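Ticket 2433: Left hand stays closed after operator opens grip (teleop, simulated drawer task)

Opened by: Aurelia Jitaru
Opened: 6 October 2023
Project: Widley
Component: hand retargeting, left
Status: Resolved, pending merge

Summary
While recording demonstrations of the drawer task in the simulator, the left hand keeps its grip after the operator has opened the glove. The arm keeps tracking. The right hand is not affected. The operator has to close and reopen the glove to get a release, and by then the demonstration is spoiled because the replayed hand motion no longer matches what a person would do.

Steps to reproduce
Load the Widley kitchen set with the drawer partly open. Start a teleop session with both gloves calibrated. Pick up the red cylinder with the left hand, bring it to the drawer and hold it at the front left corner. Open the left glove at normal speed.

Expected: fingers open, cylinder drops.
Observed: fingers stay curled on the cylinder. The commanded finger targets in the log do not change.

The fault shows up most often when the cylinder is held close to the drawer's left side wall. Moving it to the middle of the drawer before opening the glove makes the release more reliable, but operators tend to go for the near corner and I would like to keep that variation in the data.
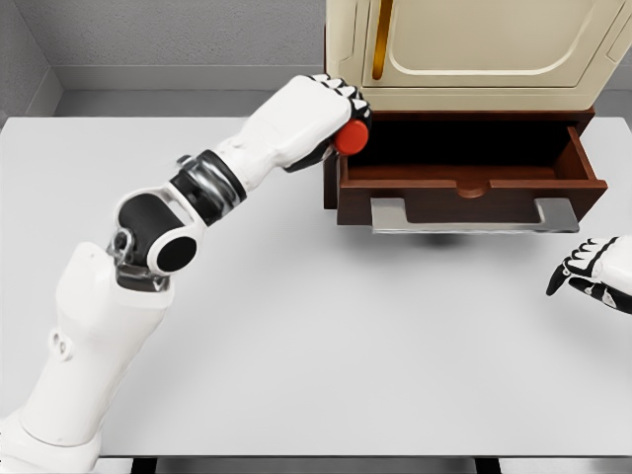
Glove calibration was the first suspect. I recalibrated, swapped the left glove for the spare and ran the task again. Same result. Raw glove values are clean and reach full open every time, so the signal is lost between the glove driver and the hand controller.

Comment, Hegedűs
Check whether contact hold is on. It was added in January for the Hosarlow handover task, to stop the fingers from chattering when the operator's grip wavers. While the palm reports contact, it ignores small opening motions. It should let go once the glove passes the release threshold.

Comment, Jitaru
It is on. Turning it off fixes the release, but the cylinder then slips on the way to the drawer in some takes. Threshold in the config is the Hosarlow value. Log shows the glove passing it and the hold staying active.

Comment, Hegedűs
Then the contact source is wrong. The hold reads any contact on the hand, with no check on what is being touched. If the fingers are against the drawer wall, the timer restarts on each new contact and the release never gets through. The handover task had no fixtures near the hand, so this would not have come up.

Comment, Jitaru
Confirmed. With contact logging on, the left fingers report the cylinder and the side wall in alternation for as long as the grip stays closed. Every wall contact restarts the timer.

Fix
Contact hold now counts only the grasped object. Contacts with fixtures are logged but do not touch the timer. Release threshold left as is.

Retest
Ran 5 demonstrations at the near corner with contact hold on. All released on the first glove opening, no slips on approach. Repeated with the second operator profile, same result.

Follow-up
2 earlier takes from the Akholm batch show the same double release and have been marked as excluded. Do not trim and reuse them — the arm pose drifts during the second opening. The right hand uses the same code and gets the same change, although the fault was never seen there.

Leave this ticket open until the merge is through.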